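Zirstead Open Day Bin Picking Set

Data card and README

Summary

Recordings from a bin picking demonstration given to visitors during an open day at the Zirstead hall, on a Saturday in November. One industrial arm, one gray bin, mixed household objects. The set holds 300 pick attempts, recorded in sessions of 30 minutes with a break between sessions for resetting the bin.

The demonstration ran on Borura, our task runner, with grasp proposals from the Ciltusier planner. Both were frozen the evening before the doors opened and were not updated during the day.

Contents

attempts/ one folder per attempt, numbered from 0
attempts/N/joints.csv joint positions and velocities
attempts/N/wrench.csv wrist force and torque
attempts/N/view.mp4 fixed view of the workspace
attempts/N/result.txt outcome code
sessions.csv start time, operator station, planner settings
objects.csv object names and which sessions they were used in

Outcome codes

0 no grasp proposed
1 grasp attempted, nothing held
2 object held, then dropped
3 object delivered
4 stopped by operator

Code 4 covers every manual stop, including stops made so that a visitor could ask a question. It should not be read as a planner failure. The notes column in sessions.csv gives the reason where the operator wrote one down.

How the demonstration was run

Visitors stood behind a rope on the far side of the cell. A screen showed the grasp the planner had ranked first, and the arm waited for a go signal from the operator station before moving. Wait times are therefore long and uneven. To measure cycle time, trim each attempt to the interval between the go and done events in joints.csv.

Arm speed was capped at 45 percent for the whole day. Visitors were allowed to choose which object went in next, so object frequency reflects what people liked to watch – soft items are heavily represented.

Workspace

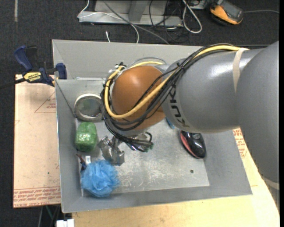
Ciltusier ranks grasps per object, with no model of the cables carried by the arm. This matters near the bin walls, where the wrist has the least room to turn. On the KUKA arm the black bundle sags under the orange-brown wrist joint before it turns down to the tool, and objects along the left side, such as the green wrapped package and the blue mesh pouf, have to be reached with that bundle close by. Filter for these attempts by target position if cable clearance is of interest. The scratches on the bin floor also produce false edges in the segmentation masks; we did not correct them.

Known issues

Session 2 has no wrench data for the first 85 seconds. The logger was started late.
Timestamps in view.mp4 drift against joints.csv. Align on the first arm motion.
Object names were typed by hand and the spelling varies between sessions.
Audio was removed from all recordings.

Splits

No official split is provided. We recommend splitting by session, as attempts within a session share the same objects and often the same starting layout.

Access

Requests go through the Marchetti data desk. State the intended use and the sessions needed.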